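Groston Bench Cell
Product page, last updated 5 October 2024

The Groston Bench Cell is an arm and gripper workstation for packing and sorting rooms where people already work by hand. It takes the repeated part of the job, the picking up and the putting down, and it leaves the checking and the finishing to your staff. It is made for small firms which do not have their own automation engineer.

The cell uses one jointed arm with a two-finger gripper. It stands at the far side of the bench, so the person keeps the near side for himself or herself. Before any hardware is delivered, we prepare your task in the Trurlow simulator. You can see there how the arm reaches, where it waits, and how much of the table stays free for other work. Many customers tell us that this step is the one their staff remember best, and they often ask for changes in it. 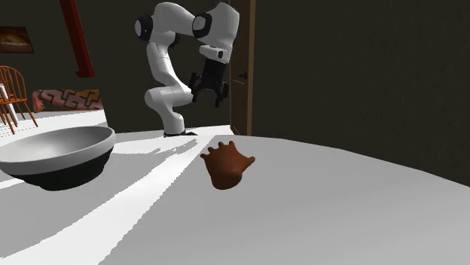

We ask that the people who do the job today take part in this planning. In Ronthorpe, where the first cell was installed, the packers asked for a slower approach to the table and a longer pause before each pick. Both wishes were accepted and they are now part of the standard settings.

What changes for your team

The lifting and reaching becomes less, but the work does not disappear. In the Ronthorpe packing room there were 10 people before the installation and there are 10 people now. Two of them became cell operators after a training of 6 days. The others rotate between inspection, wrapping and the hand bench. Some said that the first weeks were tiring in a new way, as they had to watch more and move less. We therefore recommend to change places every 37 minutes, and the operator screen can give a reminder for it.

Odd shapes need patience. Soft, round or knobbed items are not always gripped well at the first attempt. In the September trial the cell placed 87 percent of mixed items without help, and the rest were passed to a person. Please plan your staffing with this in mind.

Included with the cell

Arm, gripper and base plate
Trurlow simulator license for one site
Operator screen with Sandhu task editor
Training at your workplace
Spare set of fingers

Delivery and questions

The price depends on the task and on the number of benches. Please send us the size of your bench, a list of the items you handle, and the hours of your shifts. A visit to your workroom can be arranged before you order, and the people from the floor are very welcome to join it.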